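3.2 Material und Aufbau der Schachteln

Für den Vergleich der Verschlussarten wurden Klappschachteln aus Wellpappe herangezogen, wie sie im Versandhandel für kleinere, flache Waren üblich sind. Alle Exemplare stammen aus einer Lieferung der Firma Nurimlow und wurden bis zur Verwendung flach liegend im Lager Vultville aufbewahrt. Von den 200 gelieferten Zuschnitten wurden 17 wegen eingedrückter Kanten oder verzogener Rilllinien aussortiert.

Die Schachtel besteht aus einem einzigen gestanzten Zuschnitt. Bodenteil und Deckel hängen an der Rückwand zusammen, eine Rilllinie bildet dort das Scharnier. Der Deckel trägt vorn eine schmale Einstecklasche mit abgerundeten Ecken und seitlich zwei kurze Staubklappen. Klebstoff oder Klebeband kamen in keiner der drei Versuchsreihen zum Einsatz, die Schachtel hält allein durch das Einstecken der Laschen. Abbildung 4 gibt den aufgerichteten Zustand vor dem Befüllen wieder.
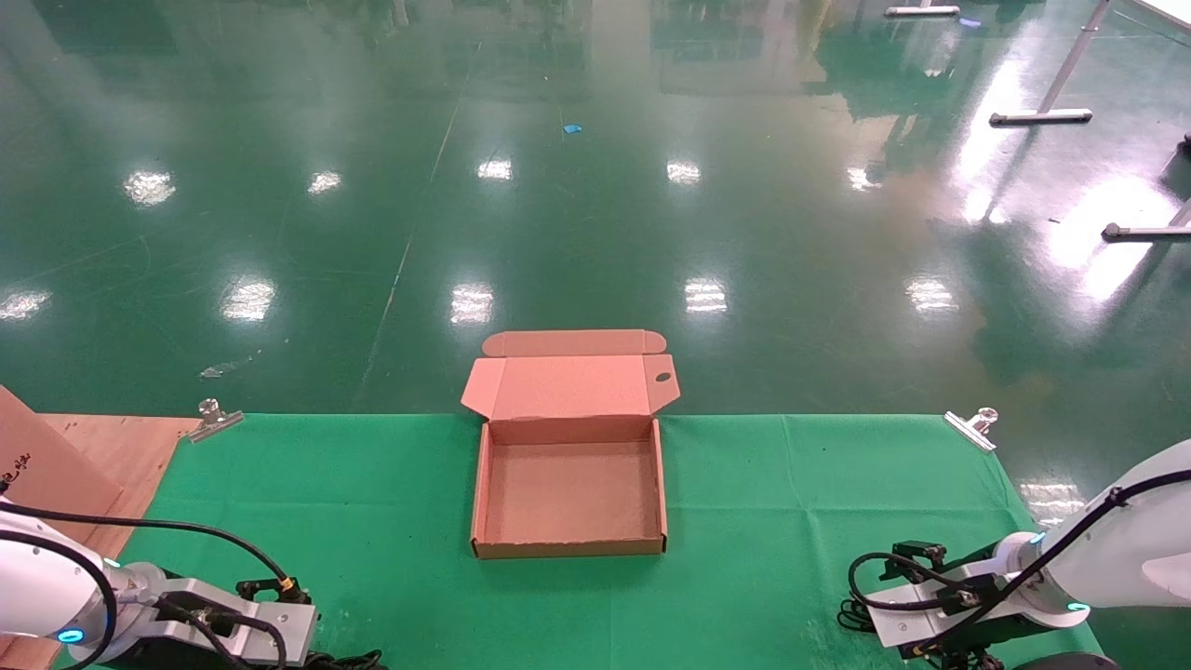
Abb. 4: Aufgerichtete Klappschachtel mit geöffnetem Deckel auf der mit grünem Tuch bespannten Arbeitsfläche.

Beim Schließen werden zuerst die Staubklappen nach innen gebogen, danach wird der Deckel abgesenkt und die Einstecklasche hinter die Vorderwand geführt. Die Reihenfolge ist nicht beliebig. Liegt eine Staubklappe beim Absenken noch außen, stößt sie auf die Seitenwand und der Deckel bleibt auf dieser Seite stehen. In den Vorversuchen war dies der häufigste Fehler – deutlich häufiger als eine geknickte Einstecklasche.

Als geschlossen galt eine Schachtel, wenn die Lasche auf ganzer Breite eingeführt war und der Deckel ohne Druck von oben auflag. Teilweise eingesteckte Laschen wurden gesondert erfasst und nicht nachgebessert. Jede Schachtel wurde nur einmal verwendet, da die Rilllinien schon nach dem ersten Falten merklich weicher werden und der Deckel dann anders zurückfedert.

Auf den Einfluss der Luftfeuchte konnte nur am Rande eingegangen werden. Die im August gefalteten Exemplare ließen sich leichter biegen, federten aber weniger zurück. Eine getrennte Auswertung unterblieb, weil der Anteil dieser Schachteln zu klein war. Für die schwerere Qualität Altance, die Lam in einer früheren Arbeit untersucht hat, sind die hier genannten Kriterien nur eingeschränkt anwendbar: Ihre Rillung ist tiefer, und die Staubklappen sind länger.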